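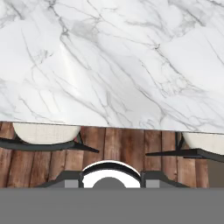 Wrist camera in sim, bottom of the picture is all gripper. Worth masking or not?

Asked 4/22/26 in Student robotics

School club, kitchen task for the Drovora challenge. We do everything in simulation for this stage, real arm only comes out in September. The camera sits on the wrist and looks past the gripper. Picture at the top is what we get when the arm is at its start pose, before any commands go in. Marble counter, two stools pushed up to it, plank floor between them.

What's bugging us is the grey housing. It goes right across the bottom, full width, and then the white ring and the brackets poke up over the floor. So a fair bit of every image is just the robot looking at itself.

The task is to get to the counter edge and hold the gripper above it without clipping a stool. We trained a small network on it, picture in, movement out. 100 runs recorded by hand with a gamepad (never again). It does ok when the start pose is the same as in training. Change the start pose a bit and it wanders off over the marble and stays there.

Half the club says crop the bottom off, it's dead space. The other half says leave it alone, the network will learn to ignore it. I'm meant to decide because I wrote the camera bit.

Questions really:
1. crop, mask with black, or leave?
2. is the marble a problem? it's very busy, dark veins all over, and there's a shiny patch left of the middle where it goes nearly white
3. would moving the camera be cheating. rules say wrist camera must be "on the wrist link" and nothing else

Using Kellovlow for the sim if it matters, default kitchen, we only swapped the counter top. Report is due soon so quick answers very welcome. Sorry for typos, typing this between lessons

Answer 1 (accepted)

Don't crop yet. Do question 2 first, I think that's your real trouble.

Look at your own picture. The counter takes up over half of it and it's all veins. Veins are strong dark lines. If the counter has the same slab pattern in all 100 runs then the network can just learn "this fork in the vein means move left". Works lovely from the same start. Shift the start, the veins land somewhere else in the picture, it has no idea. Which sounds a lot like what you're describing.

So:

Record again with different counter textures. Plain white, plain grey, a wood one, keep the marble as one of them. You don't need to redo the gamepad driving if you saved the joint positions, just play them back and render again with a new texture each time. If you didn't save joint positions, start now.

Move the light as well. The shiny patch sits in one place because the light and the camera start in one place. Shift the light a bit each run.

Start poses: vary them in the recordings. Not a lot. Ours went up to about 10 degrees on the wrist turn and that was plenty. This bit does need new driving, sorry. Replaying old runs only gives you old poses.

The thing you want it to use is the counter edge against the floor, plus the stool cushions. Edge is a good clear line, nearly straight across, pale above and brown below. But the cushions are off-white against a white top, so the join between cushion and counter is weak. If it clips stools, I'd bet that's where. You could darken the cushions in a few renders to check.

On the housing: it's the same grey in every picture, no pattern, so a network learns to ignore it pretty fast. It costs you pixels, that's all. The part that sticks up over the floor is different, I'd keep that. It shows where the gripper is against the edge. If you crop, crop only the flat grey strip and stop below the ring. Use the same crop in training and in running!! We had a year where those didn't match and spent 12 evenings blaming the motors.

Camera: read the rules as written. If it's still fixed to the wrist link I can't see how it's cheating, but ask the organisers in writing and put the reply in your report. Judges like that. Move it before you record again, obviously, or you'll be recording twice.

Živko Kolev
(help out with the Hellwig school team)

Comment from asker: we did NOT save joint positions. saved pictures and gamepad inputs only. is that any use

Comment, Živko Kolev: Maybe. If the sim runs at fixed steps and you know the start pose, feed the inputs back in and you should land in the same places. Try one run and compare the last picture with your saved one. If it's off, bin it and drive again.

Comment from asker: trying it tonight, thanks

Answer 2

mask it black. we did that in Vokusach and it was fine. takes two lines

edit: someone asked why black, no reason, could be any colour as long as its always the same one

Answer 3

Agree with the first answer mostly. Couple of things to add.

Your start view looks down quite steeply, you get counter and floor and hardly anything else. No wall, no horizon. From one still picture it's hard for the network to judge how high it is above the top. Stools help a bit, they're things with a size. Once it drifts forward over the marble the stools drop out of view and then it's only got veins. Might be why it stays there, nothing to steer back by.

Two cheap fixes. Give it the joint angles as extra inputs alongside the picture, if your rules let you. Or feed it the last few pictures together so it can see movement.

And record some runs that start in the bad place, over the middle of the counter, and drive back to the edge. Your gamepad runs are probably all good ones. It's never been shown how to recover. We added a handful of those and it made more differnce than anything we did with the network itself.

Wouldn't bother with the mask. Test it if you want something for the report, same data, one with and one without, put the two results in a table. Easy page filled.

Comment from asker: joint angles are allowed, just checked. will do the recovery runs as well, someone else can hold the gamepad this time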